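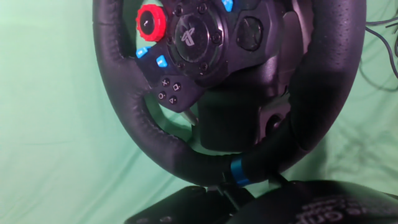 El volante con la banda azul del aro, sobre la tela verde.

Estimación del ángulo de giro: ¿la banda central como única referencia?

Prasert Noiphan
31 de octubre de 2025

Estoy intentando reproducir el método de Torkska para estimar el giro de un volante con la cámara de muñeca del brazo, sin leer el encoder. Segmentan la banda de color del aro, ajustan una elipse al borde interior y sacan el ángulo de la posición de la banda. Tengo 1.351 imágenes etiquetadas y he reservado 265 para validar. El error medio me sale de 2 grados, igual que en el informe, pero hay 31 imágenes de validación en las que el resultado se va por completo. En casi todas falta la parte superior del aro. ¿Es un fallo del ajuste o de la segmentación? ¿Merece la pena usar también el dial rojo y los botones azules?

Robles

Yo diría que del ajuste. Con un tercio del aro fuera, la elipse queda mal condicionada y el centro se desplaza. La banda se segmenta bien porque el resto es casi todo negro, pero el ángulo se calcula respecto a un centro equivocado.

Prueba esto: fija los ejes de la elipse a partir de la calibración de la cámara y la pose de la muñeca, y deja libres solo el centro y el giro. Después mete el dial rojo como segundo punto. Está en el cubo, lejos de la banda, y el rojo no se confunde con nada. Los botones azules los dejaría fuera al principio, o filtrados por forma, porque comparten color con la banda y, si esta queda tapada, el segmentador se agarra a ellos.

Mira también de dónde salen las 265. Si son imágenes de las mismas secuencias que las de entrenamiento, el error medio no te dice gran cosa. Conviene separar por secuencia completa.

Hindora

A mí me pasaba algo parecido y era el fondo. Cambia la tela por una gris y baja la luz.

Grandura

Lo de la tela no lo tocaría, el verde claro contrasta bien con el aro. De acuerdo con Robles en fijar los ejes. Añado que el informe de Torkska descarta las imágenes con el aro incompleto antes de calcular la media, viene en el anexo. Si tú las incluyes, los dos resultados no son comparables.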